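Ticket 2560 – Vaccine fridge logger, Bridwood clinic
Product: Juvarell temperature logger, 2-probe model
Status: Open, waiting on customer
Opened: April 6, 2021

Hi all, me again from the Bridwood clinic. We've got the Juvarell logger in our vaccine fridge and it's started throwing high-temp alarms overnight, always when the place is locked up. The display on the fridge itself says 4 degrees. The logger says 9. They can't both be right, and with flu stock due any day I'd really like to know which one to believe!

What I've done so far (sorry, it's a bit of a list). Swapped the batteries. Moved probe A from the top shelf to the middle, away from the door. Checked the seal with a strip of paper, and it grips fine the whole way round. Restarted the logger and re-paired it with the tablet, which took me three goes because it kept dropping off the wifi.

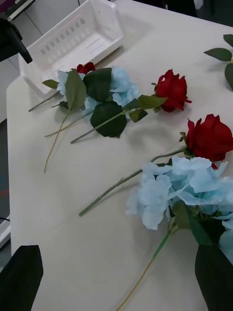 After all that it behaved itself for the whole afternoon, so I went home feeling pretty chuffed. Then the phone went at 2 in the morning with the same alarm on the same probe. I've quarantined everything in that fridge, labelled it do not use, and rung the health unit for advice. They want the full download before they'll say whether the stock is okay, and that's my second problem – the export stops partway through. I get 2000 readings and then nothing, and the file just ends in the middle of February.

Probe B hasn't alarmed once, by the way. It's in the same fridge, one shelf down. 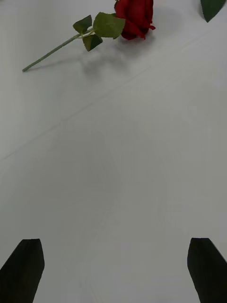 Furnen support: Thanks for the detail, that helps a lot. Please leave the stock in quarantine until the health unit gets back to you, as we can't advise on whether it's usable. For the readings, could you swap the two probes over at the logger end, leaving them where they are in the fridge? If the alarm moves to channel B, the probe is faulty. If it stays on A, it's the logger. On the export, older firmware has a row limit. Choose "by date range" and pull it down a month at a time.

Righto, done. By date range worked a treat, so the health unit has the lot now (in separate files, but they didn't seem fussed). I've swapped the plugs over as well, and put a min/max thermometer in beside probe A as a third opinion. I'm writing it down by hand twice a day like the old days.
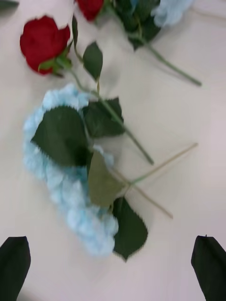

Artificial flowers on a white tabletop, red rose at upper left

Update, next morning: the alarm came up on channel B! So that's the probe, I reckon, and the hand thermometer agrees with the fridge display. Can you send out a replacement with a calibration certificate? The health unit won't accept one without it. Same delivery address as last time, and please get them to ring the side bell – the front desk doesn't open till 9.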